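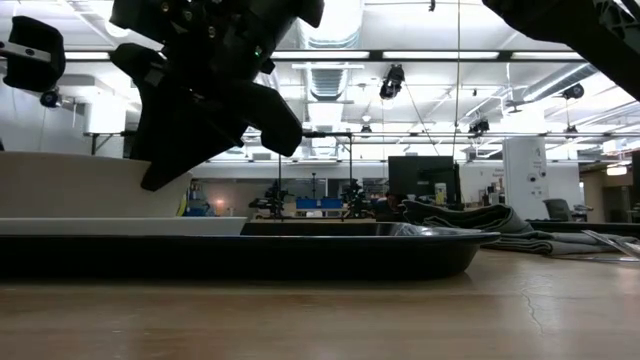
Relora Contact Stop for Two-Finger Grippers

Made by Gristier
Current version: Relora 7
Status: in stock, shipping again since November

If you work with bowls, plates or anything else that chips, you know the part of the job where a fingertip comes down close to a rim and everybody in the room goes a bit quiet. That last stretch of travel is what the Relora is for. It's a pair of sensing fingertips and a small control box that sits between your gripper and the arm's stop input. When a tip touches something before your program says it should, the box opens the stop circuit and the arm holds where it is.

We love this little thing. We've also had to pull it from sale once, and you should read about that before you order, so it gets the next section instead of a link at the bottom.

The missed stop (please read if you own a Relora 6)

In the spring a customer's arm came down on a stacked bowl and kept going. The tip had touched the rim, the box should have opened the circuit, and it didn't. The bowl broke, the plate under it broke, and a piece went across the floor. Everyone was behind the line, thank goodness, but a contact stop that doesn't stop is a safety fault and we treated it as one. Sales were paused that Tuesday.

It took us a while to make it happen on our own bench. Straight-down contact was fine every time. So was a sideways bump. What got it was a glancing touch on a thin, flared edge with the gripper tilted! The force came in at the outer corner of the tip, where the sensing layer in version 6 thinned out under the rubber, and it leaned instead of pressing. On a new tip you could still get a reading. On a worn one the signal stayed below the trip level until the arm was already pushing hard.

We ran 1,276 angled touches on returned tips and logged 67 with no stop. Once we knew what to look for, the wear pattern was easy to see: a shiny crescent on the outside corner, sometimes with the rubber starting to lift.

There was a second problem hiding behind the first. The version 6 box checked its tips at power-up and never again, so a tip that came loose at lunchtime was trusted until somebody switched the system off. Plenty of labs leave theirs on for weeks (we do too).

What changed in Relora 7

The sensing layer now wraps around both corners and up the side of the tip. You can feel it if you run a thumbnail along the edge, there's a slight ridge.

The box checks both tips continuously while powered. A break or a short in either line opens the stop circuit and keeps it open until you press reset by hand. Clearing it from software is no longer possible, and we know that annoyed a few people during testing.

The tip screws are captive, with a Schouten thread-locking patch already on them. Don't add your own compound. It creeps up into the connector and then you're buying a connector.

Trip level is set with a dial under a cover. It used to be a software setting, and one of our own test rigs spent a whole afternoon at the highest level after somebody restored an old settings file. Now you can look at it.

The repeat test used the same fixture, the same angles and tips worn down on purpose. Every touch tripped.

Exchange for version 6 owners

Stop using the tips for any work that relies on the contact stop. The exchange is free and covers tips and box together, as the old box can't read the new tips. Version 6 has a gray label on the underside of the box and version 7 has a white one. So far 373 sets have come back. If you bought yours secondhand you're covered as well, just send the serial number through the contact form. No receipt needed.

If you had a missed stop and didn't report it, we'd still love to hear from you, even if nothing broke. Gripper angle and the shape of the object are the most useful things to include.

What's in the case

Two sensing fingertips, left and right (they are not interchangeable)
Control box with dial cover
Tip cable and stop-circuit cable
Test wedge for angled checks
Hex key
Printed setup sheet

Daily check

1. Look at the outer corner of each tip. Replace the tip if it's shiny or lifting.
2. Put the arm in its slow mode and clear the table.
3. Tilt the gripper to the steepest angle your task uses.
4. Bring each tip down on the edge of the test wedge. The arm must stop and the box must stay tripped.
5. Press reset on the box and repeat for the other tip.

If either tip fails step 4, unplug the set and don't run the task.

Limits

Relora protects the fingertips and what they touch. It doesn't sense contact at the palm, the wrist or anywhere along the arm, and it isn't a personnel safety device. Keep your fencing, your scanners and your emergency stop exactly as they are. Soft things are hard for it too: a folded cloth can take up a lot of push before the tip notices, so use the lowest dial setting there and go slow.

Works with

Any gripper with the Jisemow tip mount, and any arm controller with a normally closed stop input. Adapter plates for other mounts are listed under Accessories. Spare tips are sold in pairs.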